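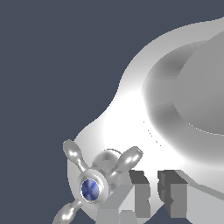 The simulated arm and gripper at close range, with a three-lobed metal knob. Render: Larkley project

4 min read

I have a soft spot for simulators, and I want to say so up front, since the rest of this may sound like grumbling. My old colleague Mercy Biwott got me started on them years ago, and I still lose whole evenings to watching a smooth white arm go about its business against a plain blue-gray nothing.

The Larkley group, led by Obadia Mrema, trained a knob-turning policy on 3560 simulated episodes and then ran it 200 times on a real bench. What I love (and I do mean love!) is that they printed the failures right beside the successes, sorted by kind, with the slips kept apart from the missed grasps. I wish more of us did that.

My quarrel is with how the paper is being passed around. People quote the simulated score as if it were the result. A polished knob in a renderer has whatever friction somebody typed in one morning, and the one in my kitchen has thirty years of butter on it. Malou Briem made this point at the Stilley workshop in September, more politely than I'm making it, and suggested that the bench number go first in every abstract. I'd sign up for that tomorrow, even though my own last two papers would look a good deal humbler for it.

1070 shares | 14 comments

Related
Wenceslao Durán on grasping without touch sensors
What the Velier benchmark leaves out
Abundio Cuevas: In praise of the slow robot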